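Shirt week at the Gruritville workshop

If you stopped by on Tue 24 September you probably found me muttering at a red shirt. Sorry about that!
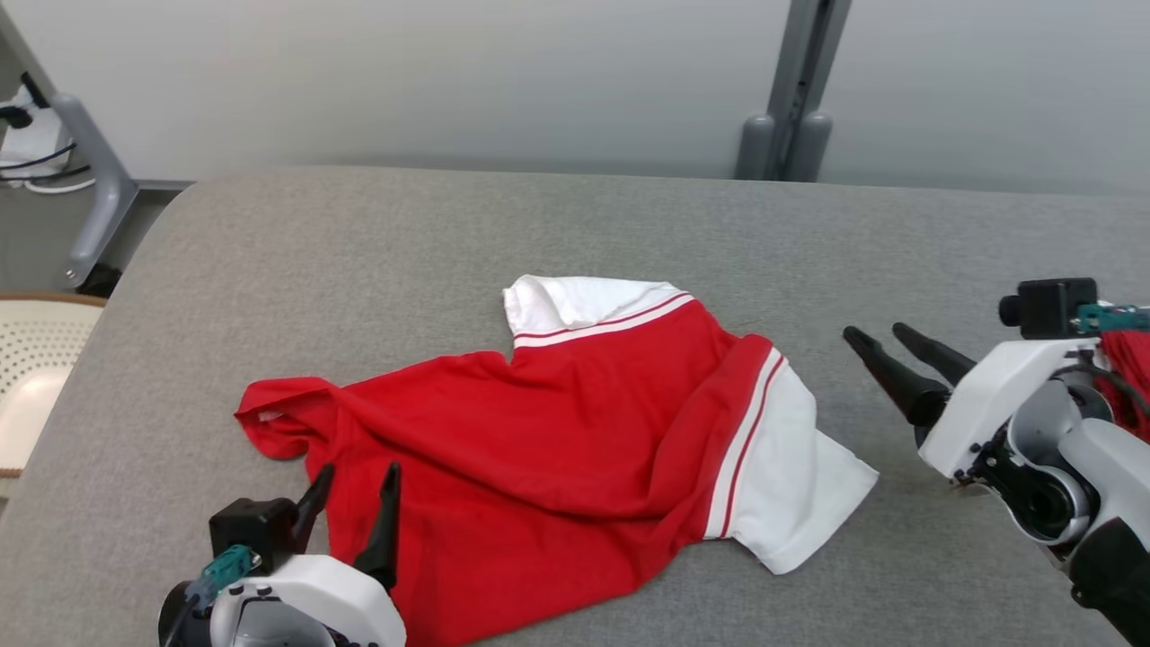 What we're teaching

Folding, at long last. I steer both arms by remote control, the software records every move I make, and later the robot gets to try it without me. The shirt starts in a heap each time, and I have to find the sleeves before I can do anything clever. Red body, white sleeves with striped trim, so at least they're easy to spot. Latifa Amrani picked it for that (she says my plain gray one was cruel).

I got through 21 folds in one afternoon, and I'd call three of them lovely. The rest we keep too, as long as the shirt ends up flat and I didn't stop halfway to scratch my nose. The long pauses are what cause trouble, because the robot learns those as well and then just hovers there, thinking it over.

Bayu Tjoa is much smoother than me on the left hand. He opens the gripper wide, comes down slowly and takes a small pinch of cloth. I grab like I'm late for a bus, so I'm copying him now.

Want a turn?

We have two open spots on the Thursday sessions, and you don't need any experience. It takes around 3 tries before your hands stop arguing with each other. Tell Vandana Khurana if you'd like one. Towels are next!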